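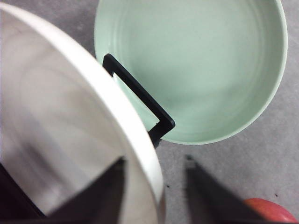 La acogida familiar de urgencia en la comarca de Trivitz se gestiona desde hace años con un cuerpo reducido de familias y un procedimiento de entrada que Bohdana Kostiuk, coordinadora técnica de la asociación Prumel, resume en tres documentos y una llamada. Kostiuk recibe en la cocina del local, donde se preparan las meriendas de las visitas supervisadas, y utiliza lo que tiene más cerca para explicar el sistema: un cuenco blanco, grande, de borde grueso. «Un menor que entra de urgencia necesita esto, un recipiente», señala. «El diagnóstico viene después, y lo hace otro equipo». A continuación deja a un lado la comparación y abre la carpeta de protocolos.

Prumel no tiene competencias de tutela. La medida la adopta el servicio público de protección; la asociación selecciona, forma y acompaña a los hogares que reciben al menor mientras se resuelve su situación. El plazo interno para el primer informe de adaptación es de 14 días. «No es un informe sobre la familia biológica», precisa Kostiuk. «Recoge sueño, alimentación, escolarización, incidencias médicas y contactos. Si un dato no se ha observado, el campo queda en blanco. Prefiero un campo vacío a una suposición».

La selección de hogares consta de una sesión informativa, dos entrevistas, una visita al domicilio y un curso de 30 horas. El temario incluye desarrollo evolutivo, trauma temprano, régimen de visitas y una parte jurídica que, según la coordinadora, es la que más dudas genera. «Preguntan si pueden firmar una autorización escolar, si pueden viajar fuera de la provincia, si pueden cortar el pelo a un niño. Son preguntas razonables. La respuesta depende de la resolución concreta, y por eso enseñamos a leer resoluciones».

En la actualidad hay nueve hogares disponibles para urgencias. Kostiuk considera insuficiente la cifra, aunque rechaza acortar el curso para aumentarla. «El abandono de un acogimiento a mitad de medida obliga al menor a un segundo traslado —y el segundo traslado lo registramos como fallo nuestro, no de la familia—. Acortar la formación desplaza el problema unas semanas».

Otro punto en revisión es el expediente compartido. Hasta hace poco, cada técnico conservaba sus notas en un formato propio. El cambio al modelo Taheri, una ficha única con control de versiones, comenzó en octubre y ha obligado a recodificar más de 100 expedientes. El trabajo ha sido lento. «Había tres formas distintas de anotar una visita suspendida», explica. «Si la suspende el juzgado, si no comparece el progenitor o si el menor está enfermo, son hechos diferentes con consecuencias diferentes. En los archivos antiguos aparecían con la misma palabra».
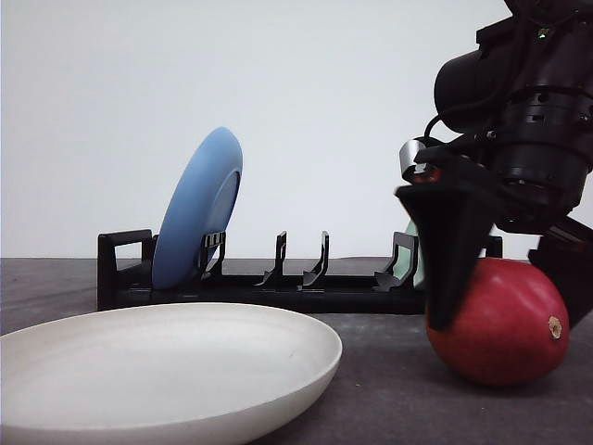 Fruta roja, en una imagen tomada en el mismo lugar.

Las visitas supervisadas se concentran en la tarde del lunes, a partir de las cinco. El técnico presente no interviene salvo que exista riesgo o que una de las partes lo solicite, y redacta el acta el mismo día. Se anotan la hora de llegada, la duración efectiva y las conductas observadas, sin adjetivos. Kostiuk insiste en este último criterio: «"Cariñoso" no me sirve. "Se sentó junto a la madre y le enseñó el cuaderno" sí. El acta puede leerla un juez que no conoce a nadie de esta sala».

La asociación mantiene además un acuerdo con Clirnham, entidad que presta supervisión clínica externa a las familias acogedoras. Las sesiones son mensuales y su contenido no se incorpora al expediente. A la pregunta de si esa separación dificulta la coordinación, Kostiuk responde que sí. «Hay información que nos vendría bien y que no recibimos. Está previsto así. Una familia que sabe que cada frase acaba archivada deja de contar que está cansada».

Para los próximos meses quedan pendientes el cierre de la recodificación y un protocolo específico para grupos de hermanos, que hoy se resuelven caso por caso. El borrador fija como criterio general la acogida conjunta y exige justificar por escrito cualquier separación. «El texto está en su cuarta versión», indica la coordinadora. «Falta acordar quién firma la justificación cuando la decisión se toma de madrugada».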